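Re: Counter space in a small kitchen, toaster oven and toaster both?
Posted in February, from the Gondal list
3 min read

On the Gondal list a member wrote:

> We are moving to a smaller place and the kitchen has one usable run of
> counter. We own a toaster oven and a regular toaster and use both most
> days. My other half wants to get rid of the toaster. I would like to
> keep it. Has anyone made both work on one counter, and where do you
> chop? Also, is a marble pattern top a pain to keep clean? The rental
> has one and the listing doesn't say what it is made of.

We kept both. I was on your side of that argument and have not changed my mind. The toaster oven takes too long for two slices of bread and heats up the kitchen in summer. The toaster can't do a tray of anything. If you use both most days, I would plan the counter for both and find something else to put in a cupboard. In our case that was the blender, which we used maybe once a month.

What helped was deciding where the cutting board goes first and fitting the rest around it. We had been doing it the other way, with the board standing up against the wall, and every time we needed it we had to shove three things aside.

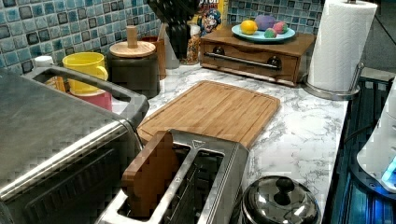 Mugs and canisters go along the back by the tile. Anything we reach for less than daily gets moved out, or it creeps forward over a week or two and the board ends up pushed under something again. I go through it when I do the crumb trays.

Some practical points:

Leave room around the toaster oven. Check the manual for the gap yours needs at the back and sides. Mine was missing so I downloaded it from the Mindora site, and the distances were in the section on setting up, near the front. Don't store things on top of it, even flat things.

Check the outlets before you move in. Our kitchen circuit trips if both appliances run together with the kettle. We run one at a time and it has not been a problem. Look at the wattage on the plates underneath and add them up.

Keep the cords to the back or the side. Ours used to run across the front corner and I caught one with a dish towel more than once.

If you bake at 400 in the toaster oven, the outside gets hot enough that you don't want a plastic container touching it. I lost the lid of a Rakodau storage box that way. They do sell lids separately, but it took weeks to get here.

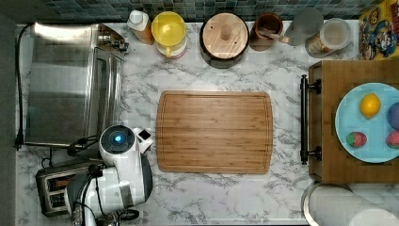 On the board itself, I would get one with a groove. It catches the juice from tomatoes and you aren't wiping the counter after every sandwich. Measure before you buy. I sent the first one back to Skirkosent because it was too deep for the space and hung over the edge by an inch. Oil it now and then if it is wood.

As for the marble pattern, the gray veins hide crumbs better than you would think, so run your hand over it. Coffee rings show. Dish soap and a damp cloth is all I use. Ask the landlord what the top is before you put vinegar on it, as real marble will etch.

If you post the length of the counter and where the outlets are, people here can probably suggest a layout. There was an older thread about corner counters too, message 1214 in the archive, and a good follow-up about cords at 1332.

Contact the list owner | Copyright Gondal Home List | Back to top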